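Brilport sets equipment budget for two-arm robots in furniture repair

Apr 12, 2021 - Brilport, which repairs and refits used furniture for rental companies, will buy two-arm robots for its assembly benches over the coming year. The board approved the budget last week and a first order has gone to Suvora, with delivery due in July.

The order covers 2 stations. Each one includes a pair of arms, grippers, mounting hardware, installation and operator training. Brilport has set aside 719 hours of staff time for setup and training, charged to the same budget line so that the full cost shows up in one place.

Seats and stools come first in the plan. They make up the largest share of the 4000 pieces the company expects to handle this year, and most of the work on them is done with the piece turned over.
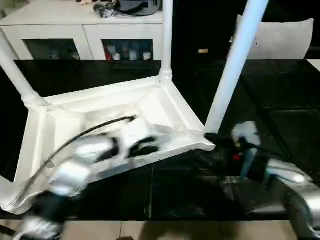 Moushumi Sarkar said the purchase price had been the easy part of the budget, and that she would have liked to see spare grippers and service visits priced for the full term before anything was signed. Those items have now been added to the order.

Brilport compared offers from Suvora and Jurić before deciding. The two were close on price. Suvora offered a shorter wait for replacement parts and agreed to let the company put off payment on the second station until the first has passed its acceptance test. The test will run for 20 working days.

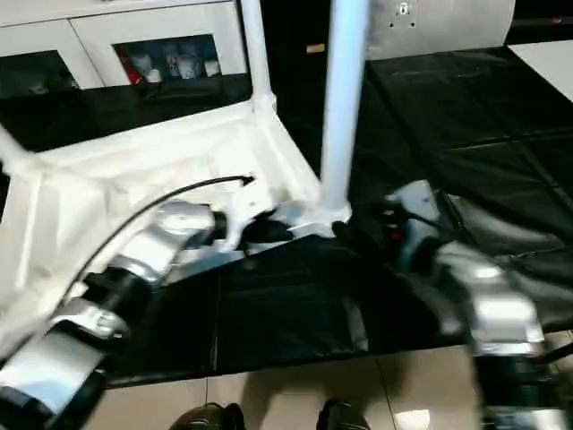
Floor space and fittings have their own line in the budget. Preltent will handle electrical work and the layout of the bench area, including room for an operator to stand near the arms. Cable routing was added after the first quote - a thin cable arcing over the arm needs clear space above the work, and shelving in two of the planned bays will have to move.

"We budgeted for the whole station, and we will review the numbers once the first one has been tested," said Reet Butkienė, operations director at Brilport.

A decision on further stations will follow that review. No changes to staffing are planned.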